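Part-time Housekeeper – Pudard Guest House, Dustville

We are looking for a housekeeper to join our small team from January.

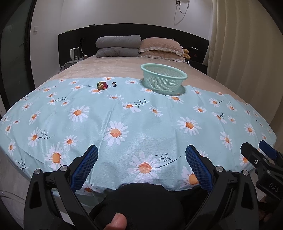
One of the bedrooms, with a daisy-print cloth on the bed

The job is mostly bedrooms. You will strip and make beds, change covers, sort linen into baskets, dust, and vacuum the landing and stairs. Most of our beds are large, so you need to be comfortable lifting a mattress corner and reaching across to smooth a cover. There is some ironing on Wednesday.

Hours are 15 a week, mornings only, starting at 9.30 am. Extra shifts are often available in summer – let us know if you would want them.

You do not need hotel experience. Cleaning or care work would be useful, and so would a job in a laundry. We will show you how we like the rooms done and you will work alongside Yolanda Benítez for your first 23 hours, all paid.

We supply tabards, gloves and cleaning products. Please bring your own flat shoes. Parking is free behind the building, and the Desano Road bus stops outside.

To apply, send a short letter or CV to Nighat Yousafzai, Housekeeping Manager, or hand it in at reception. Please say which mornings you can work and give the name of one referee.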